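Kindska
ホーム　台所　洗濯　掃除　収納　工具と補修　読者から　さがす

梅雨どきの台所の手入れ　水あか、くもり、におい、湿気

シェア 1329　コメント 77

6月に入ると、台所まわりの質問が増える。今年も80通を超えるメールが届いた。多いのは、鍋やシンクの白い跡、排水口のにおい、ふきんの生乾き、乾物の虫の四つで、毎年ほとんど変わらない。以前の回答を書き直し、季節の手入れとして一つのページにまとめた。

筆者の台所は1987年に建った集合住宅の北側にある。窓は小さく、換気扇は壁付けの古い型で、梅雨の間は床まで湿っぽい。条件としてはあまりよくないので、日当たりのよい台所ならもう少し手を抜いてもかまわない。

始める前に

用意するものは、クエン酸、重曹、酸素系漂白剤、台所用の中性洗剤、やわらかいスポンジ、使い古しの歯ブラシ、乾いた布。どれも薬局かスーパーで手に入る。

クエン酸は酸性、重曹は弱いアルカリ性である。両方を同時に振りかけると泡は立つが、互いに打ち消し合って、どちらの力も弱くなる。白い水あかにはクエン酸、油や焦げには重曹と、汚れで使い分ける。

塩素系漂白剤と、クエン酸や酢は絶対に一緒に使わない。有害なガスが出る。同じ日に両方使いたいときは、先に使ったほうを十分に流してから、できれば別の日に回す。排水口の中で混ざることもあるので、流した後しばらくは次の薬剤を入れない。

クエン酸水は、水200ミリリットルに小さじ1杯を溶かす。作り置きすると中にかびが出ることがあるので、使う日に使う分だけ作る。スプレー容器には中身の名前を油性ペンで書いておく。筆者は書かずにおいて、霧吹きの中身がわからなくなり、結局捨てたことがある。

シンクの白い跡

水道水には石灰分などが含まれていて、水滴が乾くたびに少しずつ残る。重なると白く硬い層になり、中性洗剤では落ちない。

キッチンペーパーをシンクの汚れた部分に敷き、クエン酸水をたっぷり含ませる。浮いたところは指で押さえる。そのまま30分置き、ペーパーを外して、スポンジで軽くこする。最後に水で流し、乾いた布でふく。

一度で落ちないときは、同じことを翌日に繰り返す。長い時間置けばよく落ちるというものでもなく、途中でペーパーが乾くとかえって跡が残る。乾いてきたらクエン酸水を足す。

蛇口の根元は歯ブラシを使う。ゴムの部品が見えるところは強くこすらない。大理石やその模造品の天板に酸をかけると、つやがなくなることがある。天板の素材がわからなければ、クエン酸は使わずに水ぶきと中性洗剤で済ませる。

もらいさびは、濡れた空き缶やヘアピンを置いたままにすると出る。ステンレスそのもののさびでないことが多く、早いうちならクリームクレンザーをラップに取り、磨き目に沿ってこすると取れる。スチールたわしは細かい鉄の粉が残り、次のさびのもとになる。

鍋ややかんの内側

やかんの底に白い斑点が出たら、水を八分目まで入れ、水1リットルにつきクエン酸大さじ1杯を加えて沸かす。火を止めて1時間置き、湯を捨ててよくすすぐ。そのあと水だけで一度沸かして捨てる。においが気になる人は二度沸かすとよい。

アルミの鍋の黒ずみには、りんごの皮やレモンの輪切りを水と一緒に煮る方法が昔からある。10分ほど煮て、スポンジでこする。アルミに重曹を使うと黒くなるので、焦げを落とすときも重曹は避ける。

ステンレスの鍋に出る虹色の模様は、表面の膜の厚みが変わったために見えるもので、使っていて害はない。気になるなら、薄いクエン酸水でふいてから水で流す。焦げのほうは、水を張って重曹を大さじ2杯入れ、弱火で10分、冷めてから木べらで押す。金属のへらを使うと傷が残る。

鉄のフライパンは、この季節がいちばんさびやすい。洗った後に火にかけて水気を飛ばし、温かいうちに油を薄く塗る。油は紙でふき取って、表面に残らないくらいでよい。厚く塗ったまましまうと、べたついてほこりが付く。

ほうろうは欠けたところからさびる。欠けた鍋は火にかけず、乾物入れや種の保管に回している。

蒸し器の手入れ

蒸し器は水しか使わない道具と思われがちで、洗い方が雑になりやすい。水を沸かす部分には、やかんと同じように水あかがたまる。肉まんや芋を蒸せば、でんぷんや油も下に落ちる。

電気式のものは、まずコンセントを抜き、触れるくらいまで冷ます。本体は水に浸けない。残った水を捨て、底に白い跡があれば、説明書で酸を使ってよいか確かめたうえで、クエン酸水を少量入れて置き、ふき取る。差し込み口のまわりは固く絞った布だけで済ませる。

ガラスのふたは、縁の金属との境目に汚れが残る。歯ブラシでなぞり、すすいだら水を切って、布の上で乾かす。熱いうちに冷たい水をかけると割れることがあるので、冷めるまで待つ。

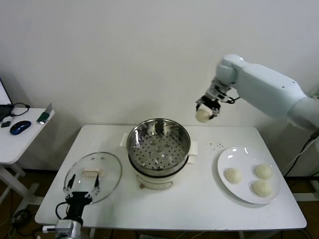

Deming Zengさんからは、クエン酸よりも酢のほうが手軽ではないかという意見が寄せられた。水と酢を同じ量で合わせて使い、長年それで困っていないそうだ。ただ、翌朝に蒸した饅頭が少し酸っぱくにおったことがあり、それからは水だけで一度沸かしてから次に使っているという。

酢でも水あかは落ちる。使うなら穀物酢がよく、すし酢や調味酢は糖分が入っているので向かない。においが残りやすいのはその通りで、客用の菓子を蒸す前の日などはクエン酸のほうが無難である。値段は買う量によって変わるため、どちらが得とは決めにくい。家に余っているほうを使えばよい。

竹のせいろは、洗剤を使わない。濡らした布でふき、油が付いたところだけ湯とたわしで落とす。風の通る場所に立てて、完全に乾くまで二日置く。直射日光に当てると反る。戸棚に入れるときはビニール袋に入れず、新聞紙か布で包む。黒い点が出たら、縁だけなら紙やすりで削れるが、編んだ部分に広がったものは買い替える。

せいろに紙や葉を敷いておくと、洗う手間がかなり減る。キャベツの外葉、クッキングシート、濡らして絞ったさらしのどれでもよい。シートは蒸気が通るように、何か所か穴をあける。

ざると、穴のあいた道具

穴のあいたステンレスは、乾いてから洗うと手間がかかる。米粒や麺のかけらが穴の中で固まるためである。使ったらすぐ水に浸け、夕食が終わるまでそのままにしておく。

洗うときは、裏側から先に水を当てる。表から当てると、かすが穴に押し込まれる。歯ブラシは穴の並びに沿って動かし、次に直角に動かす。楊枝で一つずつ突くのは最後の手段で、折れた先が穴に残ると面倒なことになる。

細かい網のざるは、縁の巻いた部分に水が残りやすい。伏せて置くだけでは乾かないので、縁を下に傾けて立てかけ、途中で一度向きを変える。食洗機に入れられるものなら、そのほうが早い。

油を切ったざるは、先に湯をかけてから洗剤で洗う。動物の脂は冷めると白く固まり、網に入り込む。ゆで豚の後などは特に、水より先に湯を使う。

くもりが気になる場合は、洗い桶に湯を張り、クエン酸を大さじ1杯溶かして20分浸ける。引き上げたら流水ですすぎ、乾いた布でふく。ふかずに置くと、また水滴の跡が付く。

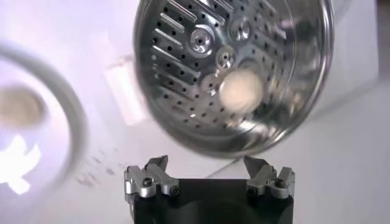

排水口のにおい

においの元は、たいてい受けかごの裏と、その下のわん型の部品にある。上から洗剤を流しても、裏側のぬめりには届かない。

1. ゴム手袋をして、ふた、かご、わんを順に外す。
2. 外したものを中性洗剤とブラシで洗う。
3. 排水口の内側に重曹をまんべんなく振り、上から50度前後の湯を少しかけて、ブラシでこする。
4. 水をたっぷり流す。
5. わんを元の位置まで回して、きちんとはめる。

わんが浮いていると下水の空気がそのまま上がってくる。掃除した翌日からかえってくさくなったという相談の多くは、はめ方が原因だった。

熱湯は流さない。塩化ビニルの管が傷むことがあり、麺のゆで汁も水を出しながら捨てる。

受けかごは毎晩空にする。生ごみは水気を切り、新聞紙に包んで捨てる。夏場、収集日まで間があくときは、魚の皮やえびの殻だけ袋に入れて冷凍しておくと、においが出ない。冷凍庫に入れることに抵抗がある家では、無理に勧めない。

シンク下の扉を開けてにおうときは、排水ホースと床の境目を見る。すき間があれば、ふさぐためのパテがホームセンターで売られている。手でこねて押し込むだけで、工具は要らない。水がにじんでいるようなら自分で触らず、業者か管理会社に見てもらう。

ふきんとスポンジ

生乾きのにおいは、菌が増えた結果である。洗剤を増やしても取れず、すすぎが足りなくなってかえってにおう。

40度から50度の湯に酸素系漂白剤を表示の量だけ溶かし、ふきんを30分浸ける。その後はふつうに洗濯する。綿や麻の白いふきんなら、煮洗いでもよい。大きめの鍋に水を入れ、粉石けんを少し溶かして、弱火で10分煮る。吹きこぼれやすいので、鍋の半分より上まで水を入れない。色柄物は煮ない。

干すときは、二つ折りにせず広げて掛ける。タオル掛けが短いなら、ふきんのほうを小さくする。筆者は手ぬぐいを半分に切って使っている。端は縫わなくても、何度か洗えばほつれが止まる。

スポンジは使うたびに洗剤をもみ出し、強く絞って、水のかからない場所に立てる。吸盤のかごに寝かせておくと、下の面がいつまでも濡れている。替える時期は、握って放したときに形が戻らなくなったころを目安にしている。古くなったものは、シンクや玄関のたたきに一度使ってから捨てる。

まな板

木のまな板は、使う前に水で濡らす。乾いたまま切ると、汁やにおいがしみ込む。使った後は、まず水で洗い、それから洗剤、最後に湯の順にする。先に熱い湯をかけると、肉や魚のたんぱく質が固まって落ちにくい。

乾かすときは木目を縦にして立てる。壁にぴったり付けず、両面に風が当たるようにする。下に割り箸を二本並べて、その上に立てると、下の縁が黒ずまない。

樹脂のまな板は漂白ができる。傷の深いところにはキッチンペーパーを当て、台所用漂白剤を表示通りに薄めたものを含ませて、上からラップをかぶせる。時間は表示の通りにし、換気扇を回しておく。後のすすぎは念入りにする。

にんにくや玉ねぎのにおいには、塩をひとつかみまいて、切ったレモンでこする。完全に消えるわけではないが、翌日に果物を切れるくらいにはなる。

粉もの、乾物、調味料

小麦粉やお好み焼き粉は、開けたら口を閉じて密閉容器に入れ、冷蔵庫に置く。常温の棚では、目に見えないほど小さなダニが増えることがある。輪ゴムや洗濯ばさみでは密閉にならない。冷蔵庫から出した粉はすぐ使い、すぐ戻す。出したまま置くと、容器の内側に水滴が付く。

米は、夏の間は少なめに買う。2リットルのペットボトルをよく乾かして、じょうごで入れると、冷蔵庫のドアの棚に立つ。ボトルの中が少しでも湿っていると、米がかびる。洗ってから三日は干しておきたい。

のりとかつお節は、乾燥剤と一緒に缶に入れる。乾燥剤は、粒が透明や青いものなら、色が変わったら取り替える。フライパンで温めて使い回せるものもあるが、袋の表示に従う。石灰の乾燥剤は水に触れると熱くなるので、流しの近くに置かない。

塩が固まったら、炒った米を布の小袋に入れて容器に入れる。砂糖のほうは逆で、乾くと固まる。霧吹きで容器のふたの裏を少し湿らせ、一晩閉めておくとほぐれる。塩と砂糖に同じ手当てをして、どちらもだめにしたというメールが毎年一通か二通は来る。

香辛料の瓶を、湯気の立つ鍋の上で振らない。湯気が中に入って固まる。小皿に一度出してから加える。こんろの横に並べるのも避け、引き出しに寝かせるか、扉のある棚に入れる。

戸棚とシンク下

晴れた日の昼前に、戸棚の扉を全部開ける。1時間でも違う。扇風機があるなら、中に向けて弱で回す。午後になって湿気が戻ってきたら閉める。

棚板は、水ぶきの後に必ず乾ぶきをする。かびが出ていたら、消毒用のエタノールを布に含ませて、一方向にふく。往復させると胞子を広げてしまう。エタノールは火気のあるところで使わず、ニスを塗った面は白くなることがあるので、端で試す。

新聞紙を敷く場合は、月に一度は替える。湿気を吸ったままの紙は、虫の隠れる場所になる。すのこを敷くほうが手入れは楽で、筆者は五年ほど前からそうしている。すのこは樹脂の、洗えるものにした。

シンク下に置いてよいのは、鍋、ざる、洗剤の買い置きくらいである。米、粉、乾麺、ホットプレートのコードなどは別の場所に移す。床下収納も湿気がこもるので、梅干しや酒の瓶はよいが、紙袋に入ったものは向かない。

換気扇のフィルターは、梅雨に入る前に洗っておく。油で目が詰まっていると、湿気も出ていかない。大きなごみ袋を二重にして湯を入れ、重曹か油用の洗剤を溶かし、フィルターを浸ける。アルミ製のフィルターには重曹を使わず、中性洗剤にする。羽根を外すときは、先に電源を切ってプラグを抜き、外す順番を紙に書いておくと戻すときに迷わない。

毎日することと、週に一度すること

毎晩
・受けかごを空にする
・シンクの水滴をふく
・ふきんを広げて干す
・スポンジを絞って立てる

週に一度
・排水口の部品を洗う
・ふきんを漂白するか煮る
・やかんの底を見る
・晴れていれば戸棚を開ける

全部を守ろうとすると続かない。どれか一つだけなら、シンクの水滴をふくことを勧める。古いタオルを小さく切って蛇口の横に置き、その日の終わりにふいて、そのまま洗濯かごに入れる。

補足

重曹を畳や白木に使うと黄ばむことがあるという指摘があった。その通りで、台所の床が無垢の木の家では、こぼした粉をすぐにふき取る。

手荒れのある人は、クエン酸水でも手袋をしたほうがよい。傷にしみるし、乾いた後もひりひりする。

銅の鍋については、筆者の家にないため書いていない。使っている人からの手入れの方法を待っている。送り先は「読者から」のページにある。

次回は、網戸と窓のレールを取り上げる。

前の記事：包丁の研ぎ方、砥石の選び方
次の記事：網戸と窓のレール（準備中）

当サイトではクッキーを使用しています。閲覧を続けると、使用に同意したものとみなします。　同意する　設定を変更
Kindskaの便りをメールで受け取る　登録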